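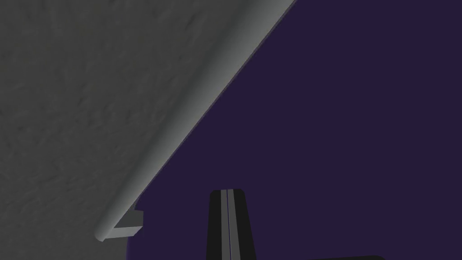

## 4. What the Cooks Told Me About Salt

I went into the kitchens thinking I would be writing about recipes, and I came out with two notebooks full of salt. Some background first, for anyone who skipped Section 3 (I would have skipped it too). I spent most of a spring at Flavavano and Jendura, two small restaurants a short walk from each other. Flavavano has a printed recipe binder that every new cook gets on the first morning. Jendura has a chef, Damilola Ogunleye, and a shelf of spoons.

My main source of numbers is the seasoning log. Each time a cook tasted a pot and changed it, I wrote down the dish, the time, and what went in. That gave me 885 entries across both kitchens, and 562 of them were salt or something salty, like fish sauce, miso or the brine from a jar of olives. I'd expected salt to lead, but I hadn't expected it to lead by that much! Acid came second and everything else was scattered.

The two kitchens split the log less evenly than I had hoped. Flavavano accounts for 416 entries and Jendura for the rest, and Jendura's menu is shorter, so the gap per dish is wider than the raw totals make it look. My first guess was that a written recipe cuts down on tasting. Clémence Boyer, who ran the sauce station at Flavavano, thought that was silly and told me so over a tub of shallots. Her cooks taste all the time, she said, they just don't fix things as often, and my log only caught the fixing. She's right about the log. I started marking tastes with no change in March, which is too late to say much with, so I've left those marks out of the counts.

### 4.1 Learning by the spoon

Damilola trains people by handing them a spoon and waiting. Ustyna Kuzmenko had been at Jendura a few weeks when I arrived, and her early entries are mostly tiny pinches, three or four in a row on the same pot of groundnut soup, with a look over her shoulder between each one. By the end of my visit she was making one larger change and walking away. I asked her when that had switched over and she had no idea. "I got tired of going back," was her best offer.

I like that answer more than the one I had drafted for her in my head, which had a lot of theory in it. The older writing on kitchen apprenticeship tends to treat taste as something passed down from the senior cook, and there's plenty of that in my notes too (Damilola will salt the water in front of you and make you drink it). But a fair share of what Ustyna learned came from the pace of dinner service, when the pot needed to leave the stove and there was no time for pinch number four.

**Figure 2.** Rendered view, white arm and dark gripper against a purple wall.

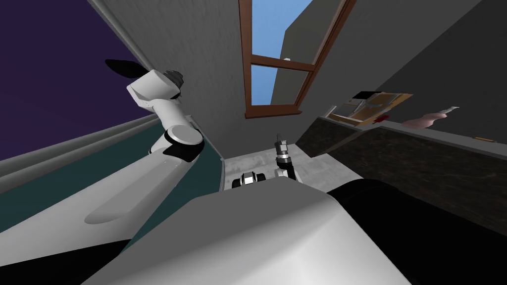
Rafsan Sivakumar, on the grill at Flavavano, had the opposite path. He came up through the binder and trusted it, and for the lamb he still weighs the salt before every batch. The flatbread dough is where he drifts. The page calls for one amount and he uses a bit more, always, and when I showed him the page he was surprised to find he'd been doing it. Two other cooks on his shift were over by nearly the same amount. I take that as a kitchen habit that never got written down, though I can't rule out that they all got it from the same person, who has since left.

### 4.2 Where my counting gets shaky

I was one person with one pen, and during the rush I missed things. Zixuan Yao sat in on two evenings at Jendura and kept a second log, and when we compared them hers had more vinegar in it than mine. I had been standing on the wrong side of the pass, with the cold station mostly behind me. I haven't corrected the totals for this, so read the acid numbers as low. The salt numbers matched closely on both evenings, apart from one pot of beans that we each insisted the other had logged.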